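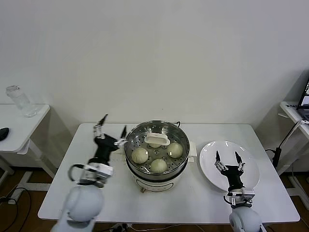 What Randwood Eats for Breakfast: A Survey of Morning Meals in One Neighborhood
Zdeňka Rusnák and Nuanchan Chaiyaporn
Food and Community Studies, final project report
November 9, 2020

Introduction

When we first sat down to choose a topic, we had a long and slightly heated talk about whether soup counts as breakfast. Nuanchan grew up eating rice soup before school, and Zdeňka grew up with bread, butter and whatever jam her grandmother had opened that week. By the end of the afternoon we had our project — we would find out what people in Randwood eat in the morning, who makes it, and how much of it comes from the family they grew up in.

Method

We wrote a short questionnaire and tried it out on our classmates in February. It was much too long, and several of them told us so, quite kindly. The second version had 5 questions and fit on one side of a page. We left 403 copies in mailboxes along Gulov Street and the blocks behind it, and 116 came back filled in. We also talked at length with people from a few of the households, mostly by phone, and those calls were by far the most enjoyable part of the work.

Results

Of the 116 households, 83 said they eat something warm on at least one weekday morning. We had expected cold cereal to win easily, so this took us by surprise. Oatmeal and eggs came up most often, but people also wrote in steamed buns, flatbread with lentils, leftover dumplings and, to Nuanchan's great joy, rice soup.

Weekends were a different story. Many people described a slow Sunday meal that takes most of the morning, often cooked by someone who never touches the stove during the week. Mrs. Abbasi, who kindly gave us more than an hour of her time, told us she learned her flatbread by standing next to her aunt and being handed the dough whenever it was too sticky.

Problems

Our question about "family recipes" was unclear. Some people took it to mean written recipes only and answered no, then described a dish passed down from a great-grandparent in the space underneath. We kept those notes but left the question out of our totals. We also reached very few people who work nights, and for them the word "breakfast" may need a different question altogether.

Thanks

We are grateful to everyone who wrote back, and to the Zudance bakery for letting us leave a return box by the register all through the survey.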